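# Cleaning and re-oiling worktops and cabinet tops

March 2019

These notes cover flat tops in shared kitchens, sealed or oiled. Allow 54 minutes for a single top, excluding drying time.

## Before you start

1. Clear the top and wipe off crumbs with a dry cloth.
2. Put one drop of water near a back corner. If it beads after 10 minutes, the finish is sealed and needs washing only. If it soaks in, the top is oiled and needs both stages.
3. Mix 5 ml of washing-up liquid into 300 ml of warm water.

## Washing

Use the soft side of a sponge. The scouring side leaves fine scratches in gloss finishes – they show up under ceiling lights and can't be buffed out by hand. Work from the back edge to the front, rinse the sponge, then repeat with plain water.

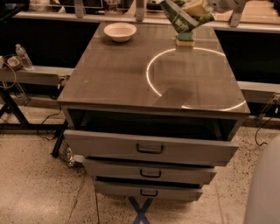
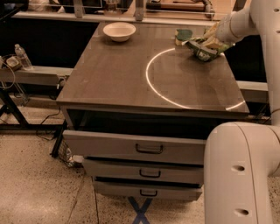

A green bag on the tabletop:
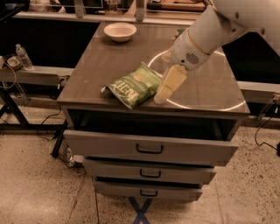

Trendenura wrote in to say that the water test gave a false result on an old waxed top, where the drop beaded for the full time although the wood beneath was bare. On waxed tops, remove the wax with white spirit and test again.

## Oiling

- Leave the top to dry overnight.
- Apply a thin coat of oil with a lint-free cloth, along the grain.
- Wipe off the excess after 10 minutes.
- Lay used cloths flat outdoors to dry. Oily cloths can catch fire if left in a heap.

Oiled tops need a fresh coat every August. Sealed tops need no oil – it stays on the surface and goes sticky.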